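Ticket 1568: Teleop demos, pill bottle task
Opened July 26, 2021
Status: waiting on someone wiser

Gripper stops short of the cap when I drive it from the Vasylenko hand controller. Guiding the arm by hand works fine, so the arm can reach. My patience is less certain.

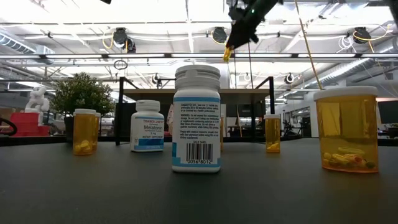
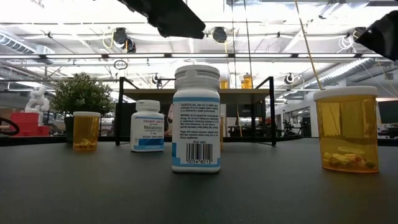
Same table both times, tall white bottle in the middle.

Recalibrated, restarted, swore. Recorded 5 demos, kept none.

Digby Ngata: Check the motion scaling before you record any more. The default drops below 100 percent after an update. Hand guiding skips it.

Scaling was at 4. Leaving this open until I've redone the demos.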